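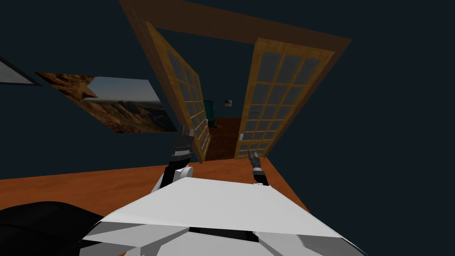
Two arms at the French doors in our simulated house, both grippers open.

Buy the second gripper last

By Úna Ó Conaill

Most gripper comparisons I read are done on a table. A block goes up, a block comes down, and the maker reports 100 picks without a drop. I have run tests like that myself and I no longer put much weight on them.

Doors are a better test. A door handle is small, it sits close to the frame, and the arm has to come at it from an angle the designer may not have planned for. In May, Doğukan Gezer and I ran the Resteck and Furier hands through 1,329 simulated door trials. On the table tasks they were nearly even. On doors the Resteck managed 86 percent and the Furier around 60.

The Furier has the stronger grip on paper. Its palm is deep, though, and it kept hitting the door before the fingers closed. No spec sheet we looked at listed palm depth.

Chiến Tôn objects that simulated contact is too kind to thin fingers, and he is right to worry. I would not sign an order on these numbers alone. I would use them to decide which hand gets a week on the real arm.

What I would stop doing is buying a matched pair at the start. Labs do it because the quote looks better. Buy one, bolt it on, and send it at a door for a week. If the wrist camera can still see the handle when the fingers close, order the other.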